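Ticket 2929: right arm keeps losing grip width after swapping to the Kekisico gripper
Opened by: Yusri Saragih
Assigned to: Kerstin Thiele
Date: 2023-07-18
Status: waiting on reply

Hi Kerstin, me again, sorry! I've been comparing the old Clenis gripper with the Kekisico on the right arm at our Fasville bench, and I've got a weird one for you.

With the Clenis I ran 200 picks on the solenoids and boards and the controller never complained. I put the Kekisico on, did the homing routine from the Nogueira controller menu (the long one, not the quick one), and it was great for around 40 picks. Then the width reading jumps to zero while the fingers are still open, and I get fault 115. Clearing the fault brings it back, sometimes for ten minutes, sometimes for two.

Stuff I've tried so far:

Power cycled the controller. No change.
Reinstalled the gripper plugin, same version. No change.
Dropped the closing force to the lowest setting. Still faults.
Swapped the tool cable for the spare. I got a longer run before the first fault, so I was all excited, and then it did it again on the very next kit.
Jogged only the wrist joint with the fingers parked. Faulted on the third turn, which makes me suspicious of the cable or that little inline connector more than the gripper itself.

I have the cable in a big loose loop right now so it doesn't pull tight when the wrist turns. Maybe it's too loose? It hangs pretty low, and I'd like to know how you route yours.

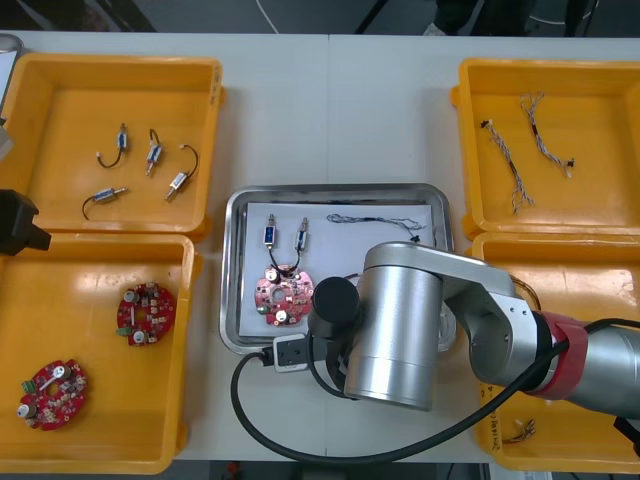 Right arm over the kit tray, cable loop and inline connector in front.

I haven't opened the connector yet because I didn't want to mess with the warranty. If you're okay with it, I'll pop it open and check the pins, then tape it to the arm and run the wrist test again.

One more thing, can you send me the pinout for the Kekisico side? The sheet in the box only covers their own controller. I'm leaving the Kekisico mounted until I hear from you (and yes, I kept all the Clenis screws this time).

Thanks!
Yusri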